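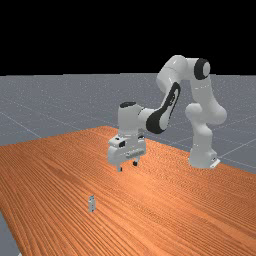

About us > Who we are > Our teaching work

Luvik is a small company which helps manufacturers, packers and workshops to pass on manual tasks to robots. We do so by showing. A member of our staff guides the arm through the task, either by hand or from a control desk, and the recorded movements become the material from which the robot learns.

Our history

The firm began in 1953 as a repairer of weighing and packing machines, with premises beside the railway at Dullby. For many years our trade was in spare parts and site visits. The change to robot teaching came gradually, as customers who had bought arms found that each new product meant another long spell of programming. Several asked whether their own packers might not simply show the machine what to do. We thought the question a fair one, and it has occupied us since.

The company now employs 31 people. Most are based at Dullby, where the workshop and control desks are housed. A smaller office at Soriano looks after customers abroad and runs our courses in that region.

How we teach

Each project starts with a visit to the person who does the job at present. Our staff watch, ask questions and try the work themselves before any recording is made. The task is then divided into short stages, and an operator performs each stage many times over. A simple pick-and-place task will usually call for about 500 demonstrations. Work involving soft goods or a tight fit may need a good deal more.

Some teaching is done by holding the arm itself and leading it through the movement. This suits heavy or slow work. Finer tasks are generally taught by remote control, with the operator seated at a desk and working a pair of handles.
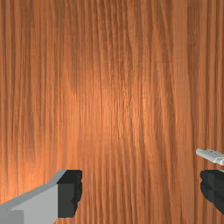
Operators are trained to rely on the close view at the gripper as much as on the wide view of the table. The two are taught together, and trainees are asked to change between them without stopping the arm. In the close view the fingers stand open at the bottom corners, with bare wood grain between their black pads, and trainees learn to judge from that gap where an object must sit before the grip is closed. Early practice is carried out in simulation - the same handles are used, and no stock is damaged.

Training and courses

Our training programme is called Skillix. It is open to customers' staff as well as to our own, and no knowledge of programming is required. Groups are kept small so that every trainee has a full share of time at the controls. Those who complete the programme will have recorded at least 50 demonstrations accepted by an instructor. Rejected recordings are kept and reviewed with the trainee - a hesitant approach or a late grip is easier to correct once it has been seen again.

Courses are held at both sites throughout the year, except in August. Enquiries should be addressed to the training office at Dullby.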